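The left arm finally stopped twitching. I'd been blaming the servo for two weeks, ordered a new one, swapped it in, and the twitch was still there, same spot, same little hiccup every time the elbow came past level. So the new servo is in a drawer now and I'm out the money. The culprit was a connector at the shoulder that I crimped myself back in June, at midnight, with the wrong pliers. Lesson learned (probably not, I still own the pliers).

For anyone new, this is the two-arm bench I've been putting together at the Tollon workshop, where I rent a corner at the back. The arms are secondhand and the software is a pile of my own scripts held together with optimism. The goal hasn't changed: I want a pair of arms that can clear a messy table. I mean a real mess, the kind I make, with scissors and lids and toy bricks and whatever else I dumped out of my pockets.

I've been spending most of my evenings on the wrist camera. I moved it closer to the fingers, because in the old position the gripper body covered up exactly the thing I was trying to pick up. The new mount is my fifth try at a bracket and the first one I don't hate. The downside is blur. As soon as the wrist moves at a decent clip, everything smears, and my detector goes from pretty sure about the scissors to no opinion at all. 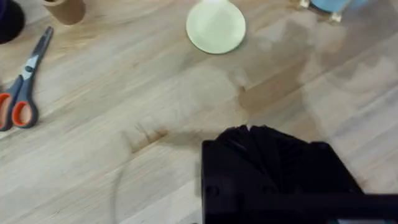

Fengying Fang thinks I should quit fighting the blur and just have the arm pause before every grasp, long enough for a couple of clean pictures, and then go. She did it that way on her own sorting rig and says the slowdown bothered her for one evening and then she forgot all about it. She also thinks my exposure is way too long for the lights in that corner, and that a cheap lamp would fix more than any code I could write.

She's right about the lamp, I hate to say. I borrowed one from the next bench over and my misses on small stuff dropped right away. I tried the pause too, and I'm keeping it for now, but only on the final approach. On the long swings across the table I don't need a sharp view from the wrist anyway, I just need to not hit anything – and that's a job for the camera that doesn't move.

Which brings me to shadows! With two arms over one table and the light coming from up high, there are big gray shapes sliding over everything all the time. My first version of the "what changed on the table" script was convinced that the shadow of the arm was a new object. It kept proudly adding it to the list. I ended up masking out the arms using their joint positions and then ignoring any change that's only darker with no new edges in it. It's crude, and it mostly works, and I'm leaving it alone until it embarrasses me.
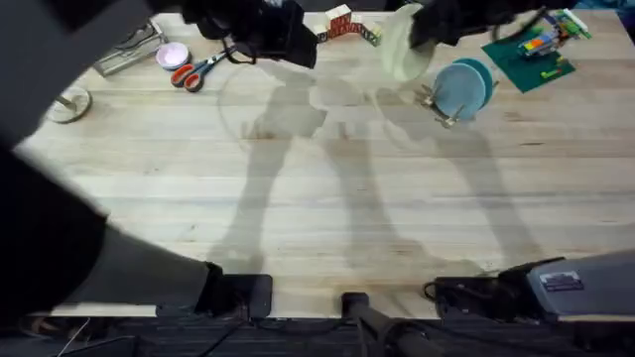
Clear plastic is still the thing that beats me. A lid up in the gripper is okay, there's a rim to catch the light. Put something see-through flat on pale wood and I can hardly find it myself, so I can't be too mad at the script. I've been reading up on polarizing filters. Eugénie Sabatier swears by a sheet of them she bought years ago and has promised me a piece, so that goes on the list.

Other stuff on the list: proper strain relief on every cable (see above, midnight crimping), a softer set of finger pads, and some kind of rule for which arm goes first when they both want the middle of the table. At the moment the left one always wins. The right one just waits its turn forever if the left keeps finding things to do, and I sat there for 12 minutes one night before I figured out it wasn't broken.

I'll put the bracket files up once I've fixed the screw holes, they're a hair too tight and I've been drilling mine out by hand.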